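**State EV rebate cut in September, worth rushing an order?**

**gearbox_gus** wrote:

The rebate in my state drops from 4,000 dollars to half that at the end of September. I have a deposit down on a Dullach hatchback at Drilton Motors and they can't give me a delivery date. The rules say the car has to be registered before the cutoff, so an order date means nothing. Do I wait it out or take the demo car they have on the lot? The demo is the wrong color and has the small wheels, but it can be registered this week.

**mbarrios** wrote:

Take the demo. I sold cars for years and a dealer who won't write a delivery date on the order form doesn't have one. Ask for the mileage in writing and check that the state counts a demo as new. Some do, some don't. Mine had a limit on the odometer.

Maximiliano Barrios

**tallpaul_ev** wrote:

I disagree. You're going to own this thing for years. Losing half a rebate hurts, but so does paying for a car you didn't want. The makers usually drop the price after a rebate gets cut anyway. Trurach did it last time, and people who waited paid less than the ones who rushed.

**mbarrios** wrote:

Trurach had lots full of unsold cars. Dullach doesn't. I wouldn't count on it.

**gearbox_gus** wrote:

The demo has 373 miles on it. I called the state office and was on hold for 35 minutes, then they told me a demo counts as new if it has never been titled. Drilton says it hasn't. They want the sticker price for it, no discount.

**adelino_a** wrote:

Don't pay sticker for a demo. The warranty clock may have started the day they put it in service, so you could be short a few months. Get the in-service date. I also think the whole rebate is badly set up. Everyone rushes in before the deadline, dealers stop giving discounts, and the money ends up with them.

**tallpaul_ev** wrote:

Agree with Adelino on the discount. Not on the rebate. Without it I'd still be driving my old Barros wagon.

**gearbox_gus** wrote:

OK. Before I go back to Drilton, what should be on the paper? I'm making a list.

**adelino_a** wrote:

What I would get signed:

1. A statement that the car has never been titled.
2. The odometer reading on the day you sign.
3. The in-service date for the warranty, battery included.
4. Your deposit moved over from the factory order, or refunded within 30 days.
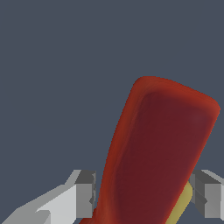

5. Who files the rebate form, you or the dealer, and what happens if it gets turned down.

Number five is the one I'd fight over. My dealer said they had filed and they hadn't.

**mbarrios** wrote:

Good list. File it yourself if the state lets you.

**gearbox_gus** wrote:

Thanks. Going in at 4 pm tomorrow. If they won't move on the price I'll keep the order and take my chances.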